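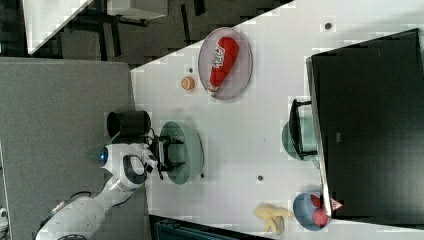

Asstead Table Things: read me first

Hello! If you've just downloaded the folder and are wondering what you've got, it's pictures of ordinary stuff on a white tabletop, plus a list that says what the stuff is. Plates, bowls, sauce bottles, little balls, that kind of thing. I started it in July with Elba Urrutia, who owns most of the crockery, and it has grown a good deal since then (my kitchen cupboards have not recovered).

What's in the folder

There are 3314 pictures and 40 kinds of object. Each picture has a line in things.csv with the names of whatever is on the table. I've kept the names plain, so it's "plate, green, see-through" and "plate, oval, pink-lavender", and you should be able to search for either half.

A few naming decisions you'll want to know about:

The green plates come as a matching pair and share one name. I did try calling them A and B for a week and kept mixing them up, so please don't rely on anything in the old notes that says "plate B".

The oval plate is down as pink-lavender. Elba says pink, Vinzenz Stöckli says lilac, and I got fed up and wrote both colours in.

Ketchup means the red squeeze bottle with the white cap. It gets the same name standing up, lying flat or resting across a plate, which it does quite a lot.

The small orange ball is just "ball, orange". It looks a bit like a toy basketball but I didn't want people searching for sports gear and getting my lunch things.

Bowls go by colour, so the round one is "bowl, blue".

If I really couldn't tell what something was I put "unsure" and a colour. Some of the black things have ended up that way. Better guesses are very welcome!

How the table gets laid

Badly, on purpose! Vinzenz wanted neat rows to begin with and they looked like a shop shelf, so we went over to putting things down the way they land when you're halfway through clearing up. Plates can have things on them that aren't food. Things overlap. Please don't write in to say the ketchup doesn't belong on the plate, I know.

Splits

1000 pictures are set aside for testing and the rest are for whatever you like. Table layouts don't repeat between the two piles, or shouldn't. I found 9 that did and moved them over by hand.

Known problems

See-through plates are a pain. The edges go pale against the white table and my outlines wobble.

Some early lines in things.csv say "dish" where they should say "bowl" or "plate". I'm working through them in the evenings.

Using it

Use it for anything, just mention Asstead Table Things somewhere. If you fix a label, send me the line number and the new wording and I'll put it in the next version with your name beside it.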